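"Gaveta é o meu teste de honestidade"

Higinio Villaseñor atende com vinte minutos de atraso e já falando. Estava numa reunião, desculpa, pode começar. Trabalha na Salenberg, empresa pequena de automação, faz sete anos que tenta convencer braço mecânico a fazer tarefa de casa e de loja. Abrir gaveta, repor prateleira, dobrar pano. Coisa que criança faz sem olhar.

Pergunto logo: já dá? Ri. "Depende de quem tá perguntando. Se for investidor, quase. Se for minha mãe, não."

A mãe, explica, quer uma máquina que guarde os talheres. Só isso. Pergunta todo Natal.

O grupo dele passou boa parte do ano em cima de um problema só, que é abrir móvel. Gaveta, porta de armário, tampa. Por que isso? "Porque tudo numa casa tá dentro de alguma coisa. O prato tá no armário, a meia tá na gaveta. Se o robô não abre, acabou, não tem segunda etapa." Numa loja é parecido, diz. O estoque miúdo fica em gaveteiro, e a Clemden, rede de ferragens que testa o sistema deles, tem parede inteira disso.

O treino começa no simulador. Braço virtual, móvel virtual, milhares de tentativas durante a noite. Na última rodada foram 2000 antes do café, o pessoal chega e olha o resultado com a caneca na mão. O móvel muda, muda a posição, o peso da gaveta, o atrito. O puxador também, e aí mora o inferno.

"Puxador de barra é fácil, tem onde agarrar. O cavado é outra conversa. O dedo tem que entrar no recorte, achar a borda, e puxar na direção certa. Se erra meio centímetro ele empurra a madeira e fica ali fazendo força que nem bobo."
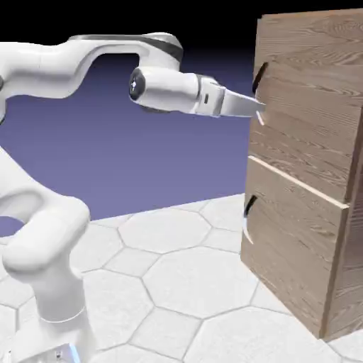
No simulador, os dedos da garra junto ao puxador cavado da gaveta de cima.

E fora do simulador? Pausa. Barulho de teclado do outro lado.

"Fora é mais triste." Em setembro levaram o sistema pra bancada: 600 tentativas com móveis de verdade, comprados em loja comum, alguns usados. Deu certo em 425. Ele fala o número sem enfeitar. Acha bom para pesquisa e péssimo para cozinha. "Você aceitaria uma geladeira que abre sete vezes em cada dez? Eu não."

O que falha, conta, quase nunca é o que eles esperavam. Gaveta que emperra no inverno. Trilho torto. Verniz que brilha e atrapalha a câmera. Uma cômoda velha que precisa levantar um pouquinho antes de puxar, todo mundo tem uma dessas em casa, e o dono nem percebe mais que faz o movimento. No simulador ninguém tinha posto cômoda teimosa. Agora tem.

E tem a questão da velocidade, que ele mesmo puxa. O braço leva perto de um minuto pra abrir uma gaveta com segurança. "Em vídeo de divulgação o pessoal acelera. A gente também já acelerou, vou ser franco. Hoje deixo em tempo real e boto o relógio no canto."

Pergunto se a loja chega antes da casa. Sim, responde na hora. Chão plano, luz igual o dia inteiro, móvel repetido, sem cachorro. A Clemden tem quatro modelos de gaveteiro em todas as filiais, dá pra treinar pra eles e pronto. O piloto da unidade de Clellholm roda de madrugada, loja fechada, com um funcionario por perto. Ele não diz quanto custa. Tento duas vezes. "Mais do que o salário de quem faz o mesmo serviço, por enquanto. Pode escrever isso."

E o emprego dessa pessoa? Aqui ele fica mais devagar. Diz que o reponedor do turno da noite foi quem mais ensinou a equipe, mostrou que se empurra a gaveta com o quadril quando as mãos estão cheias. "Robô não tem quadril. Ficamos uma semana discutindo isso." Não responde bem à pergunta. Insisto. Admite que não sabe, que a decisão vai ser da rede e não dele, e que isso incomoda.

Sobre os concorrentes, pouca conversa. Elogia o trabalho da Khalaf com portas de correr, acha exagerado quem promete mordomo para daqui a dois anos. Prazo dele? Não dá prazo. Dá uma ordem: primeiro gaveteiro de loja, depois cozinha de restaurante, depois casa de gente organizada. "A minha fica pro fim da fila."

Alguém chama ele do outro lado, é a próxima reunião. Pergunto da mãe, rapidinho, e dos talheres.

"Comprei um escorredor novo pra ela. Ficou contente."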